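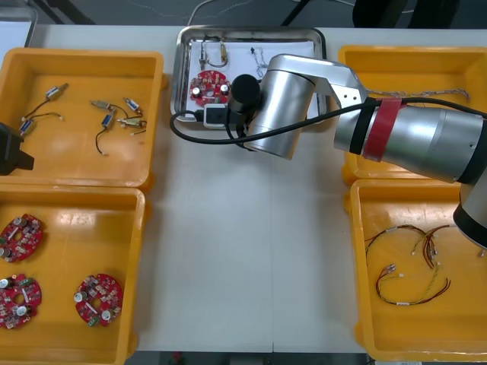 Morkovley is a task planner for two-armed sorting cells, sold by the seat, and the promise on its landing page is that you describe the job and the software works out the moves. I have read that sentence from a dozen firms. Our job is dull: small parts get mixed together, and each kind has to end up with its own kind. The round red boards are the easy ones, flat and bright with a hole in the middle. The thin wire harnesses, with their little white connectors, are where planners come to grief, and I judged this one mostly on those.

Installation took me an afternoon, most of it spent on a licence server that disliked our network. After that the cell editor is pleasant. You draw your bins, name them, and mark which arm may reach where. Version 2 adds shared zones, so both arms can be allowed over the same tray while the planner keeps them apart. It does keep them apart. It also makes one of them wait far longer than I would, and the setting that controls this is called "courtesy" and is explained nowhere.

I logged 1082 picks. Boards gave me little to complain about. Harnesses were another matter. The perception module fits a box around each part and hands the planner the middle of the box, and the middle of a curved loop of wire is usually bare bin floor. The gripper closed on nothing, the planner marked the pick as done, and off it went. There is a "flexible part" option that looks for the connector instead. With it on, 14 of the last 20 harness picks came up properly, which I would call a start. I would not call it the "solved" that the brochure claims.

Worura, which we used before, is uglier and has worse manuals, but it checks the gripper width after closing and tells you when it has missed. Hideaki Nomura, who looked over my logs, pointed out that Morkovley reads the same width and simply throws it away. Support say a fix was planned for December. I haven't seen it.

If you only handle rigid parts, try the demo. For wire, I'd keep my money for now.

Contact | © Katayama Bench Reviews | Back to top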